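4.2 Red on red

Trays came into the Parkura kitchens as a cheap way of keeping small things together next to the sink. Most of the pieces bought were red. We looked at what that choice does to the items put on them, beginning with items close to the tray in colour. A pink block laid just inside the rim is only slightly brighter than the plastic under it, and a red dome is picked out mainly by its highlight and the dark ring round it (Figure 5a).

Figure 5. Small items on a red tray: (a) pink block and red dome; (b) mixed items beside the sink; (c) red strip and purple ball.
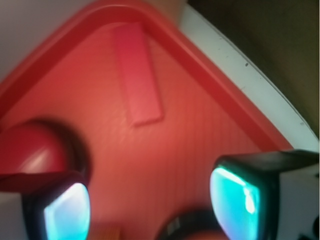
4.3 Mixed items

Mixed trays were laid out by Jovita Cárdenas at the Wavside site, with no instruction on spacing. Items could touch each other or the rim. 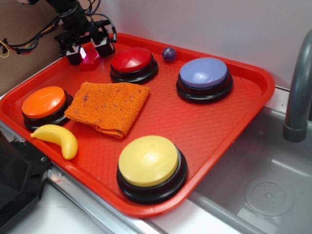 Contrast with the tray is only part of what makes an item easy to pick out, and the colour of its neighbours needs noting as well. Where two items of a similar colour lie side by side, they can be read as one at a glance. In Figure 5b the folded orange cloth sits close against the base of the orange button, while the yellow button in front has tray between it and its neighbours. The black bases help, as they give each coloured cap a dark border. Loose things like the small purple ball at the back rim have no such border.

Flat pieces were treated separately. A flat strip in the tray's own colour has little to mark it apart from its edges, so we noted edge and surface finish for each one.

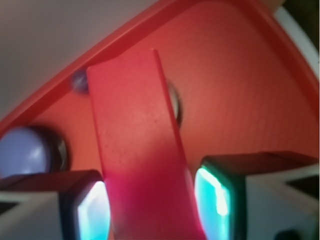

Impi Kemppainen, commenting on a draft of this section, asked whether a pale grey tray would not have the same trouble with cutlery, and suggested that kitchens keep 2 trays of different colours and choose by what goes on them. We return to this in Section 5.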